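To: lab-purchasing list
Date: 11/19/18
Subject: Re: second pair of hands, and where the money comes from

> We have the Gredau quote for two five-finger hands and I'm told it is
> good until December. Before I put it in the plan, can somebody who has
> bought hands tell me what else I'm going to be asked to pay for? The
> quote says 3,889 per hand. Our line for the whole year says "robot
> stuff" and I would like it to say something better.

"Robot stuff" is at least accurate. Ours said "misc." for two years and we bought a freezer out of it.

We went through this with Wumine last winter, so take what follows as one shop's scars. The price of the hand is the price of the hand. It did not include the wrist plate, the cable that goes through the wrist plate, or the second cable you order after closing a drawer on the first. Put down some 3,000 for all of that and don't let anyone talk you into calling it contingency. Finance hears "contingency" and takes it back in the spring.

Ask Gredau in writing who pays freight on a repair. Ours went back once and was gone seven weeks. We had one arm with a hand and one arm with a stump, and a lot of very thoughtful meetings. If you can only afford a spare thumb, buy the spare thumb.

Then there is the simulator. Dantas sells seats by the year, Tanik sells them outright and charges for updates, and they come out close enough that I'd go with whichever one your students already complain about. Do buy it before the hands. Our kitchen tasks all ran there first – plates, platter, the pepper – and it cost us nothing when a wrist went through the counter. The real counter has opinions about that.

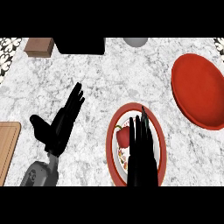 Can the simulator seats and the hands go on the same purchase order? Split them, as software renews every year and hardware doesn't, and a combined order gets kicked back by whoever has to code it.

One more thing on timing. Our approvals take 15 working days if the form is right, and the form has never been right. If yours are anything like that, a quote that dies in December is already looking pale. Ask for an extension now, while they still want the sale.

I can send our old spreadsheet off list. Ignore the tab called "final" – the one you want is "final old."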